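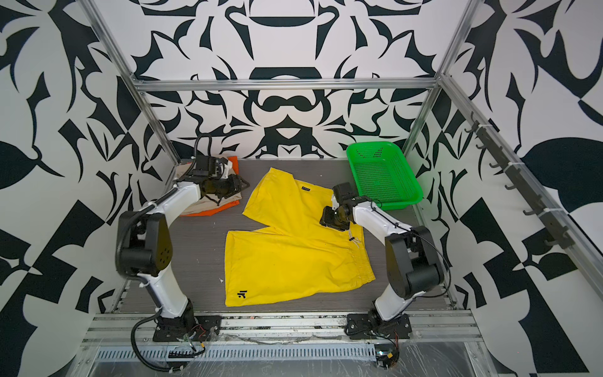
Black-and-white patterned panels between aluminum rails.

The adult education program at Fedside lists 24 history courses this year. Only 2 deal with household work. Mei-kuen Siu proposed a third in May, on laundry and mending before 1900, and was told that the subject lacked sources.
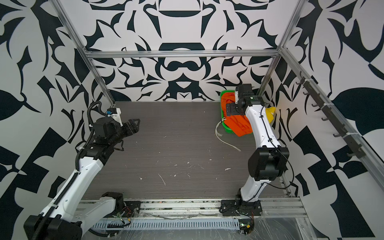
The objection is weak. The Hsieh papers at Urkitz hold up to 3,000 account sheets, most of them kept by women who recorded soap, thread and wages by the week. They were cataloged under the husbands' names, and a search by subject will miss them.
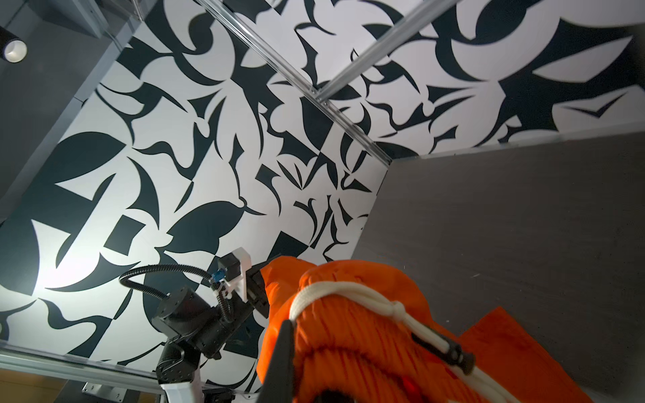
Patterned ceiling with two silver rails.

A course could be built on one box. Students would read the sheets against the Clillutance town register, which names 823 households, and learn how a catalog hides its own contents. That is a basic skill, and the current survey course does not teach it.

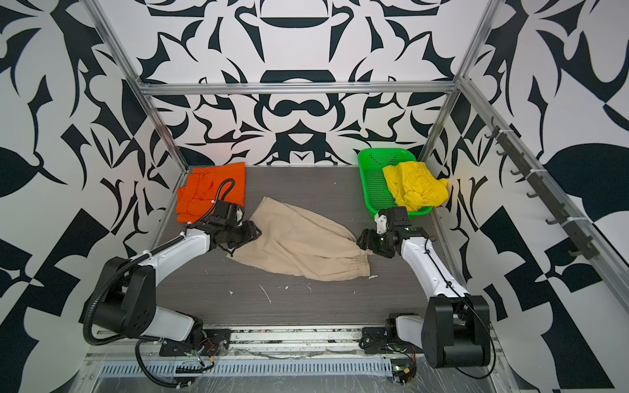 Siu's outline asks for one room and one evening a week. The program should approve it for the spring term and correct the catalog headings as the class proceeds.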